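Laundry Month at the Plakovcombe Robotics Club

Posted 21 May 2021 by Jasper Vermeulen

Hi all! I promised the parents' mailing list I'd get some pictures up before the weekend, so I'm typing this with a sandwich in one hand. If you're new, we're the after-school robotics club at Plakovcombe, and since February our project has been teaching a robot arm to fold clothes. The arm is called Messina (the seniors picked the name, don't ask me) and before Messina can learn anything, people have to do the folding with hand-held grippers while the little cameras on top record it all. We need a LOT of folding. As of this week we have 155 recordings that passed the check, and the goal on the whiteboard says 530. So yes, we've got a busy summer coming.

I have a lot more pictures than this but most of them are blurry or somebody's elbow, so you get my three favorites.

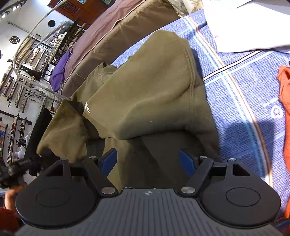
Starting position: one crumpled olive-green garment, fingers open, nothing pinched yet.

Everybody starts from a mess. We tried starting from neatly laid out clothes back when we began and the recordings were useless, every single one looked the same. Now the rule is you pick the thing up, drop it, and whatever shape it lands in is your problem. Dwayne Van Dusen wrote the rule sheet for this and it's only one page, which I think is a club record. The kids have gotten weirdly good at dropping things in nasty ways for the next person. There was one hoodie last week with both sleeves stuffed inside the neck and I'm still not over it.

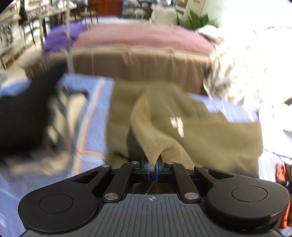 The pinch is what takes the most practice. With your own fingers you don't even think about it, but with a gripper you have to come down at the right angle, close, and lift a little before you pull. Fleece is the friendliest thing we've worked with so far because it's thick and there's always something to grab. Thin T-shirts are a nightmare! Two layers come up together and you're back to square one. My own best run on a T-shirt was 42 seconds and I was bragging about it all afternoon, until one of our ninth graders beat it on her first try. She was very polite about it.

We also learned to slow down. Early on everybody raced, and when we played the recordings back on Altus (the old desktop that does our checking) you could barely follow what was going on. Slow and boring gets through the check. Fast and flashy gets deleted, and then you have to do it over while your friends eat the snacks.

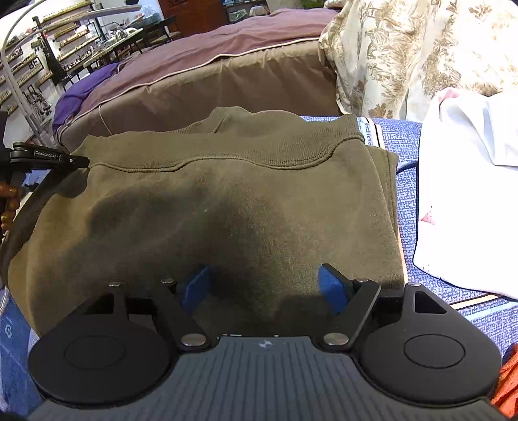

For the bigger stuff we work with two grippers, and that's a whole different game. Left and right have to agree on things. You fold a side in, smooth it down, let go, move over, and try not to bonk one gripper into the other (we've all done it, it makes a horrible clack). Sweatshirts are my favorite because they hold their shape once you've folded them, so you get that nice square bundle and feel like you work at a fancy store.

Next up is matching socks, if we can find any that match. We could also use more old clothes, so if you've got a bag headed for the thrift store, send it our way first. Kids' sizes are great, and zippers and buttons are fine too, we want the hard ones. Anyone who'd like to try the grippers can email me or Dwayne and we'll get you on the list. It's a nine-person club right now and we'd love a few more hands.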